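Speaker notes - "Whose rule is it anyway? Good practice for arms in shared rooms"
9 min read
Print this page | E-mail this page
14 shares | 3 comments

Afternoon slot, Tuesday, straight after the coffee break. Start on time even if people are still finding chairs. Don't do the long bio. Name, Plistano, six years of writing procedures for machines that pick things up, then go.

Opening

Ask for hands: who has a written code of practice for their robot work? Leave it a moment. Then ask who has read theirs since February. Fewer hands, I expect, and mine was down until I had to write this talk.

I should say where I stand early, so the room can discount it. I am not against rules. I have written a lot of them. I am against rules that can't be checked, and most of what gets passed around as "good practice" for manipulation work is in that pile. "Operators should maintain awareness of the workspace." How would you fail that? What would the form look like on the day you failed it?

The Pacheco checklist

We adopted the Pacheco checklist two years ago. It has 194 items. I want to be fair to it, because the people who put it together had seen real accidents and it shows in the sections on guarding and stops. Those sections are good. Keep them.

The rest, though. Item after item says "ensure" or "consider." Ermira Grgić went through the whole thing with a highlighter and marked every item where two people could stand at the same table and agree on the answer without discussing it. She ended up with 20.

(Pause here. Let them do the arithmetic. If someone objects that judgment matters, agree, and say that judgment doesn't need a tick box.)

What happened to the other items is what you'd guess. They got ticked. We had sheets filled in with one long vertical stroke. I don't blame the operators for that, I'd have done it too by page four.

Household tasks are where it gets thin

Most of the standards we lean on came from work with fixed parts. A bracket is the same bracket every time. You know where it is, what it weighs and how it will behave when the fingers close. Write a rule about approach speed and it means something.

Now put two arms at a table of food and bags and ask the same rule to do the same job. An insulated bag held by one top corner hangs wherever it likes. It covers things. Whatever is under it or behind it, a bun in plastic wrap, say, is partly hidden from the head camera, and the rule says "maintain a clear view of the target." Which target? The bag or the bun?
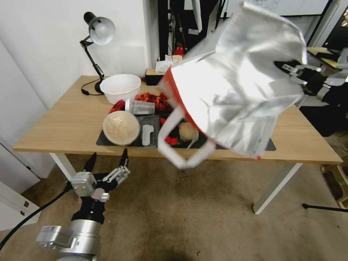

So the first question I'd put to any draft standard is whether it knows about soft objects at all. Search the text for "bag." Search for "cloth," "wrap," "lid." The last draft I was asked to comment on had none of them, and a page and a half on labeling the power cabinet.

Second question: does it say anything about the arm that isn't working? In two-arm tasks one side is often waiting. Waiting where, with the gripper open or closed, how far from the table edge? Our own procedure said "parked safely," and I wrote that, so I'm allowed to be rude about it. We now have a drawn position for each task and a note on whether the fingers stay open.

Third: cords. Everyone has a rule about cables on the robot. Very few have one about the desk lamp somebody put on the table as part of the setup. A loop of lamp cord is a perfectly good thing for a gripper to hook. If your rule stops at the robot's own cables, it stops too early.

The Samatden argument

I get asked about Samatden, so deal with it before the questions do. They publish a short code, 13 rules, and it is popular because it fits on one sheet. I like it more than Pacheco. I still wouldn't sign it as it stands.

Rule 4 wants the work surface "free of unnecessary items." In a household task the clutter is the task. If you clear away the bowl and the cup lying on its side, you have made a tidier table and a worse test, and then somebody quotes the success rate as if it came from a kitchen. Clear the floor, by all means. I'm strict about floors. A rod or a stand near where people walk gets moved before the arms are powered, and that one we do check.

Rule 9 asks for a record of "all relevant objects." Relevant gets decided afterward, by whoever is writing up. Our version says list everything the arms can reach, before power on, in plain words. It takes a few minutes and people grumble about it. (Don't oversell. We have no proof it has prevented anything.)

Numbers, and what I don't trust about them

The slide with the logs. We had about 3,000 runs on file when we went back through them at Prellham, and I wanted to show that the runs with complete paperwork went better. They did look better, slightly. Then Ermira pointed out that people fill in the sheet properly on easy days. When a run goes badly they are busy, and the sheet suffers.

So I can't tell you the checklist works. I also can't tell you it doesn't. Anyone at this event who shows a neat chart of compliance against incidents should be asked when the forms were filled in - during the run or at the end of the shift.

What I'd ask you to do instead

Take your code of practice and one real task. Stand at the table. Read each rule out loud and have two people answer separately, yes or no, on paper. Where they differ, rewrite the rule or strike it out. Do this with the objects in place and one of them already lifted, as that's when the view changes and half the answers go with it.

Keep the stop test. Keep the reach limits. Put a person's name against each rule so there's someone to complain to.

Food gets its own line. Packaged items go on a tray, the sheet says what they are, and nothing from the tray gets eaten afterward. I'm told this is obvious. It was not obvious on our site.

If there's time

The story about the audit and the missing page. Skip if past twenty-five minutes.

Likely questions

"Isn't a bad rule better than none?" Sometimes. It depends on whether the bad rule is taking the place of a better one, and in my experience it usually is.

"Will you share your sheet?" Yes, on request, with the warning that it was written for our tables and our arms. Please don't adopt it whole. That is how we got into this with Pacheco.

"What about certification?" Say I don't know enough and point them to the later session. Collect the clicker before leaving the stage.

Share this | 3 comments | Print this page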